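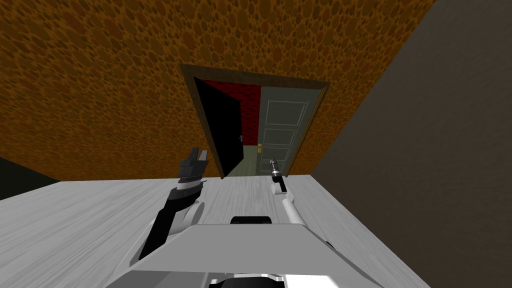 Doorway, orange wall, pebble texture. Render.

Kusuma — seamless wall and floor textures

Version 2. Last touched 18/03/2020.

What you get
Tileable surface textures for interiors. Stone, cork, plaster, wood grain, a few plain paints. 57 materials in total, each with color, normal and roughness maps. Wood grain set was redone in December, old one had a visible seam on the long side.

Folders
walls/ — everything vertical
floors/ — planks, tile, concrete
trim/ — door frames, baseboards. Thin for now, 9 materials
old/ — don't use, kept so the Milell files still open

Naming
surface_color_number. Lowercase, underscores, no spaces please. Two files in floors/ still break this, will fix.

Scale
One tile = 2 meters. If the pebble ones look huge your import scale is wrong, check that first. Smaller tiling shows repeats on long walls, so mix in a second material or rotate the UVs a bit.

Known problems
Normal maps are green-up. Flip if your renderer wants the other way.
Cork roughness is too shiny at low angles, havent gotten to it.
trim/ has no height maps.
Preview thumbs are out of date for plaster.

Sources
Plaster and concrete scanned at Maltton. Pebble and cork are procedural, made in Hollero, graphs not included — too messy to share.

License
Free for any use, commercial too. Credit is nice. Dont resell the pack as is.

Contact
Dinesh Navaratnam. Bug reports go in the tracker, with the file name and a screenshot or I cant do much with teh report.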